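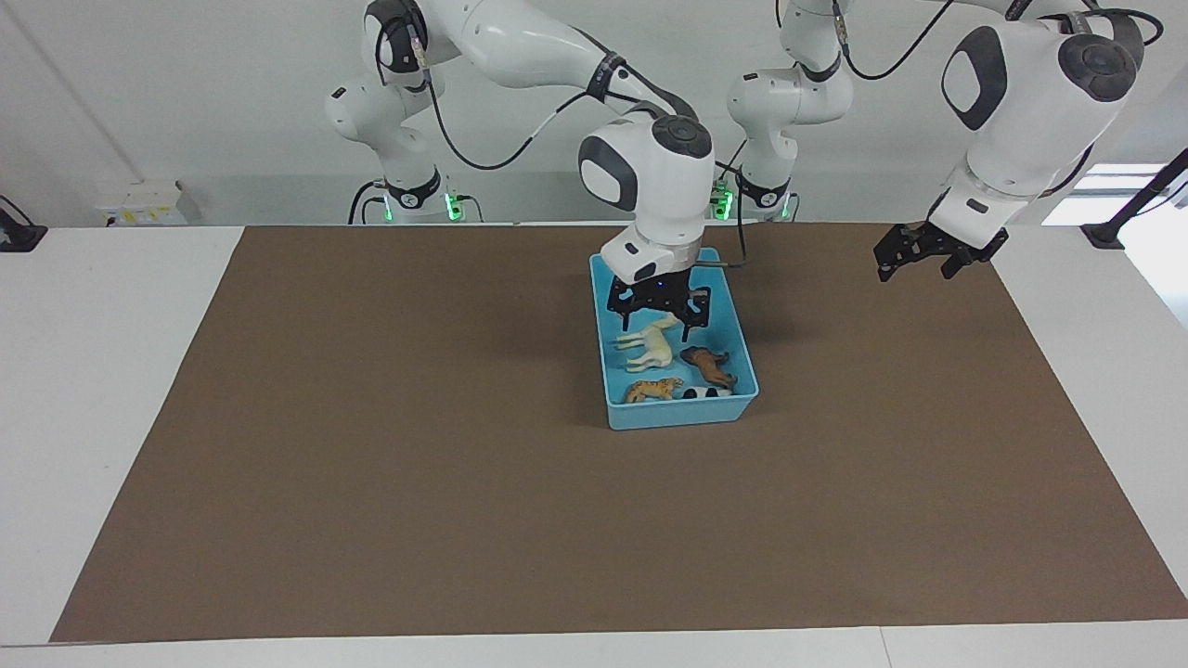
The great toy animal sort-out

Every spring a certain kind of article appears, telling parents that the secret of a calm house is a set of matching containers. One for cars, one for bricks, one for farm animals, one for the wild ones. Put a label on the front, show the child where everything lives, and the living room will look after itself.

I have two children and I don't believe a word of it. But the claim is made so often, and so much is now sold on the back of it, that in March I set about testing it with the messiest category in our house, the plastic animals.

Small animal figurines are an odd sort of toy. They cost little enough to be bought on the way out of a museum shop, they turn up in party bags, and grandparents regard them as educational. They don't wear out. A horse that has been chewed, buried and put through the washing machine is still a horse, and it will be passed to a cousin in much the same state. Our own herd came to 144, which I know only because the storage people insist you begin with a count. It took most of a Saturday.

The storage people in this case were Clendetti, a firm that sells trays, labels and a forty-page booklet on where to put them. Their starter kit for toys costs more than the animals did. The booklet has firm views. Domestic and wild must be kept apart. Trays must be shallow, so the child can see everything without tipping it out. Each tray should hold no more than a child can "meaningfully know", a phrase I read several times without getting any further.

The shallow part I will concede. We had kept our lot in a deep drum with a lid, and the only way to reach a cow at the bottom was to empty it on the carpet. A low plastic tray with sloping sides solves that straight away. You can see a tiger lying against the front, and you can pick it up without disturbing the horses. A washing-up bowl does the same job, as does the bottom half of an old seed propagator, and I've used both.

The sorting I'm less sure of. My son, who is four, was handed the farm tray and the wild tray and invited to put everyone home. He put the horses in with the tigers. I moved the horses. He moved them back and explained, quite patiently, that the tiger was looking after them. By teatime there was a single tray, very full, and another with a penguin in it.

I put this to Brenda Villalba, who spent many years running a nursery and now advises others on how to lay out their rooms. She was not surprised.

"Adults sort by the encyclopedia," she said. "Children sort by what's going on. If a cow and a tiger are in the same story, then they go in the same box, and you've spoiled the story if you part them." She does think tidying is worth teaching, but she would start with whether a thing is in the tray or on the floor, and leave the finer points until somebody asks for them.

That is some way from what the industry has to say. Lidero, which makes a stacking system in six pale colours, told me that sorting by type "builds early classification skills". I asked what this was based on and was sent a leaflet. The leaflet quoted a survey of 800 parents, of whom 328 said their child had become "more confident" after the family bought new storage. That leaves 472 who didn't say so, and the leaflet doesn't dwell on them. It doesn't say confident at what, either.

Arango, at the dearer end, does a birch cabinet with a drawer for each continent. I had it on loan for a fortnight. It is a handsome thing and I was sorry to see it go, mainly for what it did to that corner of the room. The children opened the Africa drawer, took everything out and used it as a bed for a bear.

There is one more argument for sorting that deserves a fair hearing, and it's about getting rid of things. Lay the animals out by kind and you find that you own eleven brown horses, four of which can't stand up. We gave a bagful to the toy library at Wustero, where they have something like a proper system out of necessity -- more than 3000 items, all going out and coming back. Even they keep their small figures in mixed tubs. The woman at the desk said they had tried it the other way and the returns took all morning.

So we have kept two trays. They live on the bottom shelf where both children can reach them, and neither has a label. At half past six everything that is an animal goes into one or the other, lying down, upside down, on top of its neighbour, as it comes. It takes four minutes if I help and ten if I don't.

The Clendetti labels came in a roll and stick very well. I've been using them on the freezer bags.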